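Week 5 notes: Gathering demonstrations

Reading: Furtado handout, sections 2 and 3. Bring your lab log on Wednesday.

A policy trained by imitation knows only what is in its examples. If every episode starts with the arm in the same pose and the object in the same spot, the policy will learn that pose and that spot. Most of the work is in planning the variation before you record.

Terms
Episode: one attempt at a task, from the start signal to the stop signal.
Demonstration: an episode you decide to keep.
Label: the short sentence stored with it, such as "take one packet out of the basket."

Procedure for the two-arm task
Set the start pose for both arms, including the one that will stay idle. Shuffle the packets between episodes. Move the basket after every tenth episode. Record failed grasps too, and mark them as failed. Do not trim pauses by hand.

Size of the set
The target for the Kalmont set was 2,000 episodes. After review 1,449 were kept. The first baseline used 800 of those, picked at random. Compare the two when you do problem 3.

Common faults: camera blocked by the wrist, label does not match the action, operator changes grip style halfway through a session.

Problem 3 is due in January, first lab.
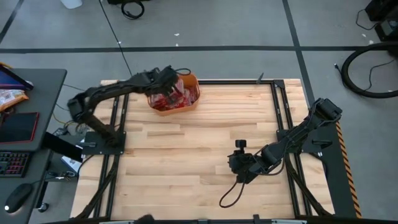

Photo: Gwilym Mostyn / Sinine
Two-arm station, left gripper in the packet basket. Notes last revised Oct 31, 2018.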